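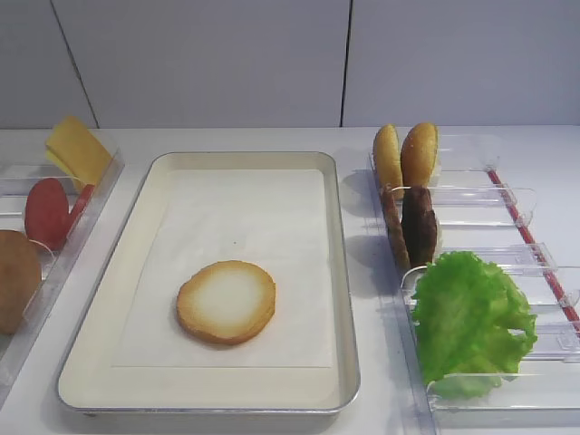

Burger task, bottom bun on the tray, the rest still in the racks.

gresside_k
We trained the stacking policy on 500 demos, then on 800. Success on the full burger went from 2 in 40 to 2 in 40. Picking got better. Placing didn't.

lusirier
So more data does nothing? I don't buy that from 40 trials.

gresside_k
For full stacks it did nothing. Most failures are the patty landing off center, then the cheese slides.

Finbarr G.
Score it per layer. All-or-nothing hides whatever you gained. Also, everything stands on edge in those slots, so each piece has to be turned flat before release. I'd look there first.

lusirier
Per layer is how people make a bad policy look good. Keep the full stack number.

Finbarr G.
Report both. Yhon Taipe did on the Babalola runs and it was easy to read.

gresside_k
I have the logs, so I can do both. Will post the per-layer table when the lettuce trials are relabeled.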